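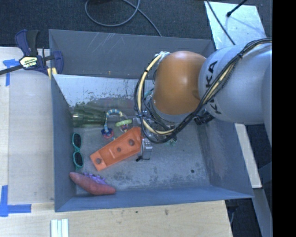
# Grutgate Sorting Tray, Large, Gray

The Grutgate is a big open tray for the table. You put mixed things into it and you sort them, check them, count them or clean them, and they stay where you work. The four walls are sloped, so an object which rolls to the side comes back down to the floor of the tray.

We made it first for a toy library in Carneo, where every week a lot of returned toys must be looked through before they go on the shelf. Later came second-hand shops, school supply rooms and lost property offices. The content is never the same. One day it is a bottle, sunglasses and a baby toy, the next day it is building blocks and kitchen things.

## Size and weight

| | |
|---|---|
| Outside length | 810 mm |
| Outside width | 500 mm |
| Weight, empty | about 5 kg |
| Color | Gray |
| Drain hole | No |

The measures are taken at the top rim. The floor is smaller because of the slope, so please do not plan your boxes or dividers from the outside measure. A drawing with the floor size is in the Prollitz catalog, or we send it by email.

## On the table

The tray stands on any flat table that is deeper than the tray. It has no feet. On a smooth top it can move a little when you push heavy objects against the wall, and for this reason many customers hold it with a bar clamp on the rim. One clamp at a corner is usually enough. Put the clamp on with the hand only and stop when the tray does not move any more. If you tighten it too strongly, the rim will bend and it keeps this shape.

Clamps are not included. Any normal bar clamp from a hardware store is good. Let the long end of the bar point away from the side where people walk.

## What people put in it

- Plastic toys, rings, blocks with holes, toys with spikes
- Bottles and jars, laid on the side
- Glasses and sunglasses
- Vegetables such as sweet potatoes, if the tray is kept only for food or is washed well before
- Small hardware, but see the note under this list

For screws and other very small parts the large tray is not comfortable. They go to the corners and you must reach far. Please take the Guthrie insert, which divides the floor in two, or choose the small model.

Glass should be laid down, not dropped. The floor is hard and there is no mat in the standard delivery.

## Marks and scratches

We are asked often about this, so we write it openly. The floor becomes scuffed in the first weeks of use, and the walls get scratches and dark smudges, mostly high up on the inside, where things and hands touch them. Dust is easy to see on the gray. These marks do not change how the tray works and we do not accept them as a reason for return. A crack in the wall is another matter. Send us a photo and we replace the tray.

## Cleaning

Take out all objects and wipe the dust with a dry cloth before you use water. Then use warm water with a little dish soap. Greasy smudges on the walls need a second time and a soft brush. Do not use steel wool or powder cleaner, they make the surface rough and the dirt holds better after that. The tray does not fit in a household dishwasher.

## Load

The tray is made to stand on a table with full support. Please don't carry it full by the rim alone, and do not put it across two trestles. Empty trays can be stacked.

## Ordering

| Article | Content |
|---|---|
| Grutgate Large | 1 tray |
| Grutgate Small | 1 tray, same slope |
| Guthrie insert | 1 divider for Large |
| Soft mat | 1 mat for Large, cut to the floor |

Trays are packed flat side down in cardboard, one in each box. The soft mat will be available again in May. Orders that come in before Thursday noon leave our store in the same week.

Questions about sizes, inserts or larger orders go to Abrehet Bogale at the Prollitz sales desk. Please write which model you have and, if possible, what kind of things you want to sort.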